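Gravuras de Miklós Magyar na galeria Leven: fui, vi e já quero voltar

Entrei na Leven às cinco e pouco da tarde, com o casaco encharcado e uma vontade enorme de café, e só saí quando começaram a apagar as luzes. A exposição de Miklós Magyar abriu em agosto e fica até ao fim do outono. São 36 gravuras em duas salas, quase todas a preto, quase todas noturnas, e eu, que costumo despachar uma exposição destas em vinte minutos (confesso!), fiquei plantada diante de uma água-tinta de um cais vazio como quem espera o barco.

Chama-se "Cais, maré baixa" e está logo à direita de quem entra. É pequena, pouco maior do que um postal, e de longe parece uma mancha. Depois uma pessoa chega-se e começa a ver as estacas, uma corda, o lodo a brilhar. Magyar trabalha a resina muito fina e mergulha a chapa muitas vezes, com banhos curtos, de modo que entre um cinzento e o seguinte quase não se dá pela passagem. Quem já tentou fazer isto em casa ou numa oficina sabe o que custa. Eu tentei, há anos, num curso de verão, e o meu céu ficou com bolhas que pareciam varicela.

A comissária é Benvinda Figueiredo, que muitos leitores conhecem da livraria Stemard, onde organizou durante anos as mostras de ex-libris na cave. Apanhei-a à saída de uma visita guiada e contou-me que a ideia nasceu de uma gaveta. Tinha ido ao ateliê do Magyar escolher três provas para uma coletiva e ele abriu-lhe a gaveta errada, a das provas de estado, aquelas que o gravador tira pelo caminho para ver como a chapa vai andando e que normalmente ninguém mostra. "Fiquei a tarde inteira de joelhos no chão", disse-me ela. "Já nem me lembrava da coletiva."

E ainda bem, porque é isso que faz a diferença na segunda sala. Há ali uma única imagem, "A ponte de Deák", em 13 estados sucessivos, pendurados em linha, do primeiro risco até à prova final. No primeiro temos só o contorno do arco, a água-forte, seco como um desenho técnico. No quarto aparece um homem encostado ao parapeito. No sétimo o homem desapareceu — raspado, brunido, engolido pelo nevoeiro — e quem se aproximar muito ainda lhe encontra a sombra do ombro. Fiquei com pena dele, juro. Uma senhora ao meu lado também, e estivemos ali as duas a discutir se o homem devia ter ficado. Ela achava que sim. Eu mudei de opinião duas vezes e vim para casa a achar que não.

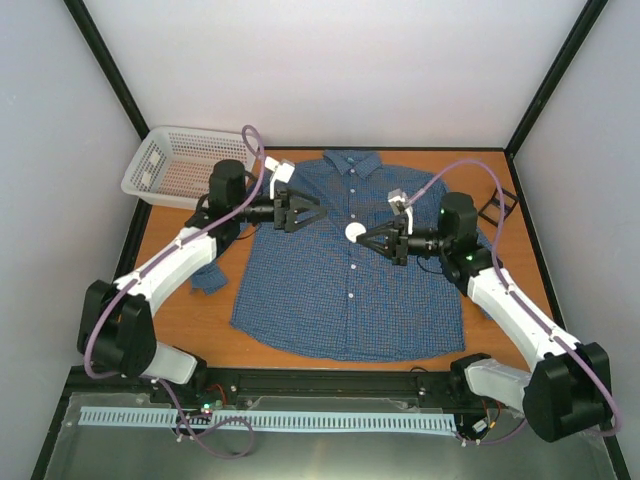
Falei também com Mathis Gautier, o impressor, que trabalha com Magyar desde os tempos em que partilhavam uma prensa alugada. É um homem de poucas palavras até se lhe perguntar pela tinta. Aí não se cala! Explicou-me que o preto da série da ponte é uma mistura de dois pretos, um quente e um frio, e que a proporção foi mudando de estado para estado, coisa que eu teria jurado ser efeito da luz da sala. Não é. Voltei atrás para confirmar e lá estava: os primeiros estados puxam ao castanho, os últimos quase ao azul. O papel é sempre o mesmo, um Fako grosso, de algodão, que ele humedece de véspera e deixa entre plásticos com um peso em cima.

Perguntei-lhe quantas provas se estragam. Riu-se. "As suficientes para forrar a cozinha." Depois, mais a sério, disse que numa chapa destas a água-tinta vai-se gastando com a pressão e que as últimas provas de uma tiragem nunca têm a profundidade das primeiras. Por isso as tiragens de Magyar são curtas, e por isso também não são propriamente baratas. Fica o aviso a quem, como eu, se apaixona primeiro e pergunta o preço depois.

A meio da segunda sala há uma vitrina baixa com três chapas de cobre e umas ferramentas: dois brunidores, um raspador, uma ponta-seca com o cabo embrulhado em fita. Gostei muito de ver as chapas. Temos tanto o hábito de olhar só para o papel que nos esquecemos do metal, e o cobre, com aquela luz de lado, é um objeto bonito por si. A chapa do cais está riscada de um canto ao outro, foi cancelada, não sai dali nem mais uma prova. Custou-me olhar para aquilo, mas é assim que se faz.

Nem tudo me convenceu. O conjunto de paisagens com árvores, na parede do fundo, pareceu-me mais mole, como se tivesse sido feito entre duas coisas importantes. São oito folhas a ponta-seca, bem tiradas, com aquela rebarba aveludada que a técnica dá, só que o olhar escorrega por elas e segue caminho. Talvez sofram com a vizinhança. Depois da ponte, qualquer salgueiro fica a perder. E as legendas, meu Deus, as legendas: impressas a cinzento sobre cinzento, à altura da anca. Vi mais do que uma pessoa dobrada em dois para descobrir um título. Falei disso a Benvinda Figueiredo e ela suspirou e disse que vão ser substituídas.

O catálogo, em compensação, é um mimo. Tem um ensaio de Béla Bozsik sobre a noite na gravura, erudito mas legível (li-o no comboio, de enfiada), em que ele defende que o gravador de noturnos trabalha ao contrário de toda a gente, a tirar escuro em vez de o pôr. Isso é verdade para a maneira-negra, em que se parte de uma chapa toda granida e se vai brunindo até aparecer a luz. Para a água-tinta já me parece um bocado forçado, pois aí o que se faz é proteger os brancos e deixar o ácido tratar do resto. Mas Bozsik escreve com tanto gosto que lhe perdoo. Traz ainda uma conversa com o artista, curta de mais, e reproduções dos estados todos em tamanho real. As reproduções perdem nos pretos, como sempre, e mesmo assim servem muito bem para seguir o desaparecimento do homem da ponte sem ninguém a respirar-nos para o pescoço.

Na conversa há uma passagem de que gostei particularmente. Magyar conta que começou pela litografia, que não se dava com a pedra, e que foi uma colega de oficina, Shewit Gebru, quem lhe pôs uma chapa de cobre na mão e lhe disse para não desenhar nada, só brunir. Passou um inverno naquilo. Shewit Gebru tem, aliás, uma folha sua na exposição, uma maneira-negra de uma escada de prédio vista do último patamar, emprestada por Magyar. Está no corredor entre as duas salas e é facílimo passar por ela sem parar. Parem! A luz vem toda de uma claraboia que não se vê, desce pelo corrimão e vai-se perdendo degrau a degrau, e os degraus lá de baixo adivinham-se mais do que se veem. Para mim é a segunda melhor coisa da galeria, a seguir ao cais, e nem sequer é do artista que dá nome à mostra.

Quanto ao próprio Magyar, estava por lá, encostado à ombreira com um copo de água, a fingir que era visitante. Reconheci-o pela fotografia do catálogo e fui meter conversa. Perguntei-lhe pelo homem do parapeito, claro. Disse-me que o tirou numa manhã em que estava irritado com outra coisa qualquer e que durante semanas se arrependeu. Chegou a pensar em voltar a gravá-lo, mas o cobre naquela zona já estava baixo de tanto raspar e não aguentava outro banho decente. Foi então escurecendo o nevoeiro à volta, estado após estado, até a falta deixar de o incomodar. Contei-lhe da discussão com a senhora e quis logo saber quem tinha ganho.

Há visitas guiadas ao fim da tarde, sempre com a comissária, e uma demonstração de impressão com Mathis Gautier prevista para o mês que vem, numa prensa pequena que vão montar na primeira sala. Os lugares são poucos e a inscrição faz-se ao balcão da Leven ou na Stemard, onde também se vende o catálogo. A entrada na exposição é livre. Levem óculos de ver ao perto, quem os usa, e, se puderem, vão ao fim do dia, quando há menos gente no corredor da escada. Eu já me inscrevi na demonstração e tenciono perguntar outra vez pelos dois pretos, que fiquei sem perceber qual deles entra primeiro.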